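How to scan old negatives of a building that isn't there anymore (and find out what you've got)

Posted 27th December

Quick one. I've had a few emails asking how I do the negatives for the lost buildings pages, so this is the whole routine start to finish. Written between batches so excuse the state of it.

I'm working through 3,151 frames of 35mm black and white, mostly old record pressing plants, rehearsal halls and small theaters. The big set is the Beltov ballroom, 670 frames, shot over several years before it came down. Your pile is probably smaller. Same steps.

What you need

Flatbed with a film holder, or a dedicated film scanner. Mine is a flatbed. Either is fine.
Blower bulb. Not canned air, it spits.
Cotton gloves, or clean hands and hold the edges.
Anti-static brush.
Archival sleeves.
Soft pencil and a notebook.
Two hard drives.

Step 1. Don't clean anything yet

Look first. Hold the strips up to a window or a light pad and write down what's on each sleeve before you move it. Old envelopes have notes on them - street names, dates, a band name, a price for prints. Copy it all down word for word, even the bits that make no sense. One of my sleeves just said "Kumsa side door, March, ask about stairs." Took me two years to work out Kumsa was the furniture store that shared a wall with the ballroom. If I'd tossed the envelope that would be gone.

Smell them too. Vinegar smell means the film base is breaking down. Put those in a seperate box, scan them first.

Step 2. Number the strips

Simple numbers. Box, sleeve, strip, frame. So 02-14-3-5. Don't put the building's name in the number, you will get the building wrong at some point and then everything has to be renamed. I did this with the Ukari Theater. 100 files. Never again.

Step 3. Dust

Blower, then brush, then blower. Wipe the scanner glass. Do the holder as well, people forget the holder. No water on the film. Fingerprints that won't budge, leave them or pay a lab.

Step 4. Scan settings

3,000 dpi is plenty for 35mm on a flatbed. Going higher mostly gets you bigger files.
16 bit grayscale.
TIFF, not JPEG.
Sharpening off.
Dust removal off for black and white. The infrared kind gets confused by the silver and eats detail.
Auto exposure off if you can stand it. Set the black and white points a bit wide so nothing clips.

Shiny side down on mine, check your own manual. If the lettering on a sign comes out backward, flip the strip and go again.

If the strips curl, put them in their sleeves under a couple of heavy books for a week. Don't try to bend them back the other way.

Step 5. Save twice

Raw scan goes in one folder and never gets touched. Working copy in another. Both folders on both drives. One drive lives at somebody else's house.

Step 6. Work out where it was

The fun part. Stuff that helps:

Signs in the background, even half a word. Zoom way in.
Streetcar wires, parking meters, lamp posts. They changed every so often and the city usually has a record.
Fire insurance maps. Match the footprint and the alley.
City directories at the library, the part sorted by street and not by name.
Ads in the back of old concert programs. The Peltar Music Store ad gave me a full address, plus the hours.

Write down how you know. "Peltar ad, page 12 of program" next to the frame number. A guess gets a question mark, and the question mark stays untill you have something on paper.

Step 7. Captions

Short. Building, street, year or a range, which way the camera faces, who took it. If you don't know who took it say so. Then back in the new sleeve, pencil the number on the sleeve before the film goes in.

I'll do color slides another time, those are a whole different headache.
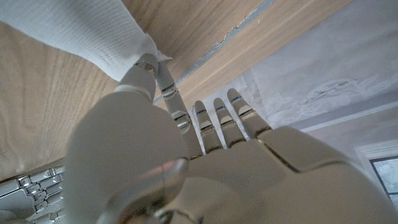
Can I throw out the negatives once they're scanned?

Keep them. The film is still the original, and drives fail. Sleeve them, box them, and store them somewhere cool and dry, away from the attic and the basement.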